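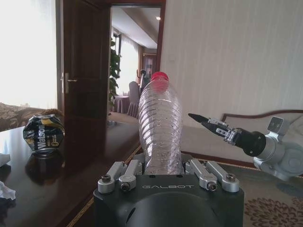

Figure 3. Wrist camera view during the bottle trials.

4.2 Comparison of the two grippers

The second experiment compares how the two grippers deal with light and thin-walled objects in a furnished room. We used the Plullport controller with the same gains for both arms, so that a difference in the result comes mainly from the fingers. Each gripper was tested in 300 grasps, and the closing force was limited to 5 N. Transparent objects are difficult for the depth sensor. In Figure 3 the empty bottle with the red cap is held upright between the finger links, but the room behind it can be seen through the walls, and the segmentation often joined the two. For this reason we took the position of the cap as the reference point for the approach of the second arm, whose pointed fingertip is directed toward the bottle.

A glossy table adds another difficulty. The reflection of the crushed can was sometimes detected as a second object, which was also reported by Pichon and Srour in their tests with the Dirkix camera. We therefore removed all points under the table plane before planning. After this step, the planning time decreased from 403 ms to 80 ms, and we kept the same setting for all the trials in Section 5.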